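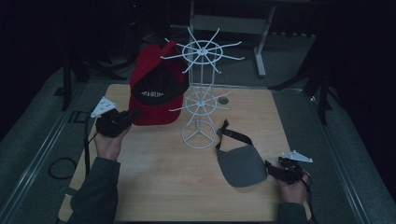
The Hat Counter

My aunt kept the hat counter in the Furtado building for longer than I had been alive, and when she finally let her knees have the last word she handed me the key and a tin of safety pins and told me the rest would come to me. I was between things at the time (I was between things for most of that decade, if I'm telling it straight) and a hat counter in the seaside end of Garkonthorpe seemed as good a place to be between them as any.

It was a narrow shop, hardly more than a hallway with a window, squeezed in beside the bus office. In summer people came in squinting, bought whatever was nearest the door, and went out again looking pleased with themselves. In January they came in for the heater. My aunt had always let them stand there as long as they liked, turning their hands over in front of it like bread, and so I did too.

The man with the fishing hat came in that first January. He wasn't after a new one. He had it with him in a paper bag from Brason's, the bakery, and he took it out and laid it on the counter and smoothed the brim with both thumbs before he spoke. It had been green once. The band was gone and there was a tear along the crown that somebody had closed up with fishing line, neatly enough, a long time ago.

"The lady used to mend these," he said.

I told him the lady was at home with her feet up, and that I was the niece, and that I could sew a button on if the button wasn't too particular. He thought this over. He was the sort of man who let a sentence go all the way down before he pulled it up again.

"It was my brother's," he said. "He's coming on the boat from Bikia in the summer. I told him I'd kept it nice."

Now, anyone could see he hadn't kept it nice. He had kept it the way you keep a hat you wear every day in all weathers, and there was salt in the seams and a smell of bait that the bakery bag had done nothing to help. But he looked so hopeful, standing there with the heater ticking behind him, that I wrote him out a ticket and pinned it to the lining and told him to come back in a week.

I took it up to my aunt's that evening. She had her supper on her lap and she moved the plate aside and put the hat where the plate had been, and looked at it for a good while without touching it.

"I sold him this," she said.

"You sold it to his brother, he says."

"I sold it to the pair of them. They only had money for one. They stood at that counter and argued over who'd wear it home, and then the bus came, and the young one put it on the old one's head and pushed him out the door." She turned it over. "That was the last summer before the young one went. What did you tell him?"

"A week."

"Oh, you goose," said my aunt, and sent me for the sewing box.

It took us until March. She taught me the whole business on that one hat - how to steam a brim over the kettle without scalding yourself, how to pick out old stitches so the holes close up behind them, how to lay a new band so the join sits at the side where a person's eye doesn't go. I did it wrong and unpicked it and did it wrong again, and she sat across from me eating peppermints and saying "mm" in various tones. The man stopped in now and then to see how we were getting along. He never once mentioned the week. He'd stand by the heater and ask after her knees, and sometimes he left a fish.

When it was finished it still wasn't a handsome hat. My aunt wouldn't let me dye it. She said a man coming home after all those years ought to be able to recognize something. She had found a length of ribbon in the box that she swore was off the same roll as the first one, and I have never known whether that was so, but I chose to believe it and so did he.

He paid me 10 dollars, which was more than the hat had cost to begin with, and wouldn't take any of it back. I put the bills in the safety pin tin and there they stayed.

The boat came in on a bright, gusty morning, with the flags all standing out straight. I hadn't planned to go down, but the shop was quiet, and I turned the sign around and walked as far as the railing. There was quite a crowd. I saw him before I saw the brother. He was holding the hat against his chest with one arm folded over it, so the wind wouldn't have it, and looking up at every face that came down the gangway.

Then a stooped fellow with a suitcase stopped halfway down, so that everybody behind him had to stop too, and he began to laugh.

I couldn't hear what they said to each other. There was a lot of pushing back and forth, first one of them holding out the hat and then the other, with the suitcase getting in the way and people stepping around them. It went on so long that the bus pulled up at the end of the pier and the driver leaned on his horn. And the younger one took the hat, set it on his brother's head, and gave him a shove toward the bus.

I went back up the hill and opened the shop. My aunt telephoned at noon, as she always did, and I told her all of it, and she made me tell her the part about the bus again.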